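十月以来已经有好几个人把同一段视频转给我了，就是Jenen叠毛巾那段。转的时候附言都差不多：“你看，快了吧？”我每次都回一个“嗯”，然后继续去晾衣服。

攒到今天，干脆写一篇，以后谁再转我就把链接丢过去。

先交代一下我的立场，免得有人读到一半才生气。我在旧电脑翻新这一行干了很多年，手上过的机箱多得自己都烦，家里有两只猫和一台我跟它关系很差的扫地机。我不讨厌机器。冲床、传送带、洗衣机，这些东西我都服气，尤其洗衣机，谁要是把我家洗衣机拿走我能跟他拼命。我不信的是另一件事：说现在的机器人已经能进屋、进车间，把人手里那些零零碎碎的活接过去了。

## 那条毛巾

Jenen的视频我认真看过，看了好多遍。毛巾是方的，浅色，从一个敞口筐里拎出来，抖一下，摊平，对折，再对折，放到旁边一摞上。动作挺漂亮。视频右下角有一行小字，写着播放速度，我把它调回原速再看，叠一条毛巾的时间够我把一杯茶泡好，放凉，喝掉一半。

速度我其实不太在意。机器不用睡觉，慢就慢一点，半夜叠也行。我在意的是筐里只有毛巾。

你家洗衣筐里只有毛巾吗？我家的筐里有一条裤腿翻在里面的睡裤，袜子卷成一个死疙瘩，一件羊毛衫（不该进洗衣机，已经进了），还有一张在口袋里洗成了纸浆的超市小票。叠衣服这件事，叠本身是最容易的一段。麻烦都在前头：把袖子掏出来，认出哪只袜子跟哪只是一双，摸一摸腋下那块干没干透，决定这件领子已经松了的T恤是继续穿还是拿去当抹布。这些步骤没有一样会出现在宣传视频里，我们自己做的时候也不觉得那是步骤，所以一说“叠衣服”三个字，大家脑子里都只剩下最后那两折。

我问过Jenen的客服，能不能叠翻过来的裤子。回信很客气，说这项功能“在路线图上”。我家装修的时候，卫生间的防水也在路线图上。

## 扫地机

有人要说扫地机器人总算成功了吧。算。它卖得出去，也真的能把地上的灰弄走一部分。

可你回想一下，自从买了它，你每天在干什么。我每天早上先绕屋一圈，把充电线提起来，猫的玩具老鼠捡走，把浴室门口那块地垫卷起来搁到马桶盖上，把椅子倒扣到餐桌上。弄完了，按下按钮，它出发，然后卡在沙发底下叫人。我趴下去把它拖出来，顺便看见沙发底下有它一直够不着的一团毛，于是拿扫把掏。掏都掏了，就把剩下的地也扫了。

我没有要退货的意思，它在走廊里表现是不错的，走廊又直又空。我只是觉得“它替我扫地”这句话说得太满，比较准确的讲法是：我替它收拾屋子，它替我扫走廊。

整理屋子这个劳动没有消失，换了个名目而已。我们家原来叫“扫地之前把东西收一收”，现在叫“给机器人清场”。

## 餐馆后厨

我常去吃饭的El Khatib是家小馆子，鹰嘴豆泥做得很好，烤茄子咸了一点。春天的时候他们试过一台会收碗碟的机器，停在后厨出菜口旁边，把托盘上的盘子夹起来，码进洗碗机的篮筐里。

我当时很兴奋，一连几次都挑了能看见后厨的位子。盘子它是会拿的，空盘子。盘子里剩了半勺酸奶它也照拿，斜着拿，酸奶就沿着它的路线滴过去。两个叠在一起、中间夹着张餐巾纸的碗，它会停下来，过一会儿再试一次，再停下来。最后是洗碗的小伙子站在它旁边，把每个盘子刮干净、分开、摆正了递到它面前。他说这样比自己往篮筐里放还累，因为得等它。

夏天再去，机器不在了，出菜口旁边又摆上了那盆快死的罗勒。我问老板，他摆摆手，说：“给它准备盘子的人，我还得另外请。”

我觉得这是我听过的关于家务机器人最实在的一句评价，比那些行业展望报告都管用。

顺便说，我不认为这机器的工程师水平差。刮盘子这件事真的很难。你拿起一个盘子，手腕一沉就知道里面有东西，眼睛都不用看；碗和碗吸在一起了，大拇指会自己找到那条缝往里拧一下。这些事情没人教过我，我也教不了别人，只能说“你多洗几次就会了”。机器要是也得靠多洗几次才会，那总得有人先站在旁边，让它把碗打碎很多次，而El Khatib的碗是老板娘自己挑的。

## 轮到我自己这一行

讲到车间了，这部分我有资格啰嗦。

我在Danix干活，收旧的办公台式机，拆，洗，换件，测，再卖出去。工位是一排旧木桌，坐久了腰疼。我们一个人手快的话一天能弄完大约14台，遇上那种积灰结了壳的，或者前主人拿强力胶粘过前面板的，就别提了，一上午耗在一台上也有过。

跟我们谈自动化的公司叫Naltar。来讲方案的是Gualtiero Marchetti，人很和气，鞋擦得很亮，一坐下就把电脑打开放动画。动画里的机箱整整齐齐排着队，侧板一律朝上，臂伸过去，侧板取下，硬盘取出，新硬盘放进去，侧板盖上，下一台。背景音乐是钢琴。

我问他，动画里的机箱是哪个型号。

他说这是示意。

我说我们库里眼下有36种机箱。其中有一些是同一个型号的不同批次，外面看一模一样，打开来硬盘架的方向差了九十度，采购的人到现在都分不清。他记了下来，记得很认真，然后说：“从最常见的那一种开始。”

这话我没法反驳，换我去做也会从最常见的那一种开始。问题在于最常见的那一种本来就不费工夫，我们都是一边聊天一边做的。真正吃掉时间的是剩下那些怪东西，而怪东西永远不在第一期方案里。第二期方案里有没有，要看第一期以后还有没有钱。

我跟他争得最久的一件事是硬盘。外行会觉得往机箱里装硬盘最适合机器干：硬盘四四方方，尺寸有标准，硬盘位也是方的，一个插进另一个里面，小孩子的积木嘛。

我给你讲讲手是怎么干这件事的。免工具的托架，塑料的，两边有卡扣，硬盘先压进托架，托架再推进硬盘位。推的时候你不能直着一股劲往里捅，得先把一个角带进去，感觉到它搭上轨了，再把另一边放平，然后往里送。送到某个地方会涩一下。这一下涩可能是正常的，再使点劲就过去了；也可能是托架的卡扣歪了，再使劲就断，一断这台机器就得去翻备件箱，备件箱里永远是别的颜色、别的型号的卡扣。也有可能是里面有根电源线掉下来挡着路，那你使多大劲都没用，得把手指头伸进去把线拨开。

这三种涩，手感是不一样的。要我写下来哪里不一样，我写不出。我带过的徒弟，前两个礼拜人人都掰断过卡扣，后来忽然就不掰了，问他们怎么学会的，都说不知道。

Gualtiero听完，说他们的夹爪可以测力。我说那很好，请问多大的力算是线挡着，多大的力算是正常的涩？他说这要采集数据。我说对啊，那不就是把断卡扣那两个礼拜再过一遍么，只是这回断的都记在我们账上。他笑了，我也笑了，茶喝完他就去赶火车了。

后来他给我发过一封邮件，附了一张进度表。表上有一栏叫“例外情况”，处理方式写的是“人工介入”。我数了数我平时一天里能算“例外情况”的时候，数到午饭就不数了。

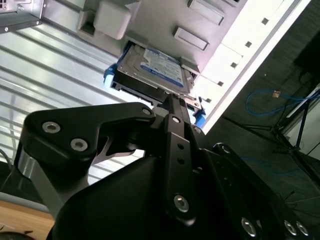 *Sinéad Sheehan*

硬盘已经到了硬盘位的口上，托架两头的蓝色塑料件露在外面，黑色的夹爪托着它往里推。我看这种画面跟看别人倒车入库一样，脚底下会自己使劲。

角度是斜的。硬盘斜着，机箱也斜着，这跟我手上干的时候差不多，没有谁会先拿水平尺量过再装。动画里从来不画这个斜。要是哪家公司敢在宣传片里放这么一个斜着对不太准、旁边一大堆黑乎乎连杆把视线挡掉大半的镜头，我对它的好感会立刻上去一截。Naltar那段动画里的夹爪细得像两根筷子，真家伙一凑近，你就知道它占地方：我的手指头能从硬盘旁边的缝里溜进去拨线，这么粗一截弯过来的黑铁指头，打算从哪里进？

（也许不是铁。反正是黑的，上面拧着螺丝，看着比我结实。）

所以我不说它做不到。推一块盘进去，推一次，我相信是可以的；推很多次，机箱一样、托架一样、没有线掉下来，我也相信。我打问号的是后半截话，就是销售嘴里紧跟着那句“所以您的产线就可以……”。从“推进去一块”到“可以不用人盯着”，中间隔着我们整间车间的杂物。

## 一笔小账

我知道有人会说，你这是怕丢饭碗。

怕当然也怕一点。不过我替老板算过账，算的时候心情还挺平静。我们一批货通常是32台，同一个客户退下来的，理论上型号一样。机器如果只会装硬盘，那么前面得有人开箱、登记、吹灰、拆侧板、拔旧盘，把机箱按它喜欢的方向摆好；后面得有人接线、盖板、开机测试、贴标。装硬盘夹在中间，是整个流程里最短的一段。把最短的一段换成机器，再加上前面一道“摆好”和后面一道“检查它装没装到底”，这账怎么算都算不到我下岗那一步。

它倒是有可能把我的活变得更无聊。我现在拆一台装一台，从头到尾，手里有变化，做完一台有做完一台的意思。以后要是专门给机器摆机箱，一天摆到晚，跟那个递盘子的小伙子一样，那我宁可去El Khatib递盘子，起码管饭。

这一点讨论的人很少。大家都在吵“会不会取代”，我更担心的是取代得不彻底，人留下来干边角料，干的还是围着机器转的边角料，工资按“辅助岗”发。

## 什么时候我会改口

我不想当那种怎么都不服的人，那种人在车间里也讨嫌。所以条件写在下面，谁做到了我请谁吃烤茄子。

家里的：给它一筐我家的衣服，不许提前挑，睡裤就那么翻着，小票纸浆也留在里面。它不用叠得好看，叠得跟我先生一样就行（我先生叠得很难看）。中间不许有人进屋，遥控的也不算。我听说有些演示后面其实坐着个戴头盔的人，我没有证据说是哪家，但我每次看视频都会先找一找有没有这样的说明，没写的我默认有。

车间的：我从库里随手推一车出来，不告诉它是什么型号。它要是拿不准，可以停下来叫人，这我不扣分，我拿不准的时候也叫人。可它得知道自己拿不准。最吓人的徒弟从来不是手慢的，是卡扣都响了还在往里推的那种。

还有一条两边通用：请让我看没剪过的录像，包括失败的那些。我们招人试工也是看一整天，没有谁带着自己的精彩集锦来面试。

有朋友说我这些标准太苛刻，说洗衣机刚出来的时候也有人像我这么挑。可能吧。不过洗衣机从头到尾没有说过自己会像人一样洗衣服，它就是一个转的桶，你把衣服放进去，它转。它老老实实当桶，于是大家围着桶改了习惯，买耐洗的料子，羊毛衫另放（理论上）。我有时候觉得，要是那些做机器人的少惦记着长出两只手，多想想怎么当个好桶，我家里可能早就轻松了。比如谁能做个不用我趴下去掏的沙发底？这个我现在就付定金。

Gualtiero前阵子又来信，问我们愿不愿意拿一批旧机箱给他们试。我跟老板说给吧，把那批前面板粘了胶的给他们，卡扣也多带一包过去。

写到这里洗衣机叫了，我去晾衣服。评论我晚上回，再转毛巾视频的一律不回。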